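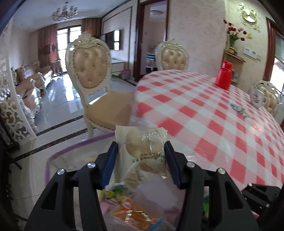 Birkett Tea Room is looking for a part-time Refreshments Assistant to look after the tables, the snack stock and the hot drinks at our hall in Urkham. The post is 22 hours a week and is open to people with or without catering experience. Most of the work is done at the tables themselves. Each round table has a checked cloth and comes with the things people help themselves from, such as a thermos flask, a jug and a clear plastic container of wrapped biscuits and other small packets, and it will be your job to keep these filled, clean and in the right place from opening until we lock up.

About us

The tea room is run by Skivero, a small charity that has had the use of the Birkett building for nine years. We serve tea, coffee, squash and packeted snacks to people who come in for the advice desk, the sewing group, the over-sixties lunch and the evening classes. There is no kitchen in the full sense. We have a servery with two sinks, a water boiler, a domestic fridge and a dishwasher, and a dry store across the corridor. Hot food for the lunch is brought in by an outside cook and is not part of this post.

In a normal week we get through over 700 individually wrapped items. Visitors do not pay for them. They are offered with a drink, and there is a donations tin by the door for anyone who wishes to use it.

The previous assistant is moving away and we would like the new person to start in time to have a few days alongside her.

What the job involves

Setting up

Putting out the cloths, chairs, flasks, jugs and snack containers before the first session. The room plan changes according to the booking and is pinned up inside the servery door.

Filling flasks from the boiler and checking that the lids are screwed down before they leave the servery.

Filling the snack containers from the dry store. We put a mixture in each one: plain biscuits, something savoury and something sweet. Older stock goes on top.

During sessions

Going round the tables with a tray, taking away used cups and empty wrappers and wiping up spills. The cloths are wipe-clean and a damp cloth is usually enough.

Topping up the containers when they get low. Please do not overfill them, as the lids then will not close at the end of the day.

Answering simple questions from visitors about what is in the snacks. You do not need to know this by heart. We keep a folder with the ingredients panel from every product we buy, and you will be expected to look things up in it when asked and to say so when you are unsure.

Helping visitors who find packets hard to open. There are round-ended scissors in the servery drawer for this.

Clearing up

Emptying and rinsing the flasks and jugs and leaving them upside down on the rack with the lids off.

Going through the snack containers. Any packet that is torn or past its date is thrown away and written in the waste book. Anything opened is thrown away, whether or not it has been touched.

Wiping down tables and chairs. Several of our chairs have decorated backs which collect crumbs and dust, and these need a soft brush once a week. The brush lives on the hook beside the fuse box.

Sweeping the floor and taking out the rubbish and recycling. Biscuit wrappers go in general waste. The council does not take them with the recycling and we have had bags left behind.

Stock

Counting the dry store every fortnight and filling in the order form. Most of our snacks come from Odellow Wholesale, who deliver to the side entrance. Boxes have to be carried up four steps. You will check each delivery against the note, date the boxes with a marker and put them on the shelves with the newest at the back.

We keep nuts and anything containing nuts out of the building altogether. If a product has changed its recipe and now lists them, it is set aside and returned.

What we are looking for

You must

– be polite and patient with people of all ages, including some who are hard of hearing and some who do not speak much English
– be able to read small print on packaging, with glasses if needed, and write clearly in the stock and waste books
– be able to lift and carry boxes of drinks and snacks up a short flight of steps, or be willing to use the sack truck and ask for help with the steps
– be on time, as the room cannot open until the hot drinks are ready
– hold a Level 2 food hygiene certificate or be willing to take one. We pay for the course and for the hours you spend on it.

It would help if you

– have worked in a café, canteen, school or care home
– speak a second language
– can cover an extra evening now and then when there is a larger event

We do not ask for qualifications beyond the hygiene certificate. Applications are welcome from people returning to work after a break, and from people who have retired and want part-time hours.

Hours and pay

The 22 hours are spread over four days. Three are day shifts and one is an afternoon and evening shift finishing at nine. The rota is fixed a month ahead and we try to keep it the same from one month to the next. The hall is closed for two weeks in August and over Christmas, and some of your holiday is taken then.

The post is paid hourly, monthly in arrears. The rate is set out in the information pack and is reviewed each September. There is a workplace pension for those who qualify. Tabards are provided. Please wear flat shoes with a grip, as the servery floor is tiled.

Bus 208 stops outside the building. There is a rack for bicycles in the yard but no staff parking, except when you are taking in a delivery.

The first three months are a trial period. You will have a short meeting with your supervisor at the end of each month to go over how things are going and what you still need to be shown.

Who you will work with

You will report to Joanne Whitlock, who manages the hall and its bookings. Day to day you will also see a lot of Nusrat Saha, who runs the lunch and can tell you how many tables are wanted. On busy days the room seats 50 and there will be a second person in the servery with you. On quieter ones you will be on your own for part of the shift, with someone always in the office upstairs.

How to apply

Please ask for an information pack and application form at the hall office, or write to Joanne Whitlock, Skivero, Birkett Building, Urkham. If you would prefer a large-print form, or would like to give your answers over the telephone, let the office know and this will be arranged. We do not need a CV, and a form filled in by hand is fine.

On the form we ask for two people who can give you a reference. At least one should know you from work, study or a regular voluntary role. We will not contact either of them until we have offered you the post.

The closing date is 9 March 2020. Forms which arrive after noon on that day will not be considered.

Interviews will be held at the hall and last about half an hour. They include a short practical task, which is to set up one table from a written list and pack it away again. You can ask questions while you do it. Bus fares to the interview will be refunded if you bring your ticket.

You are welcome to come and look at the room before you apply. Please call at the office first, as some of the sessions are private, and Joanne or Nusrat will take you round when the tables are free.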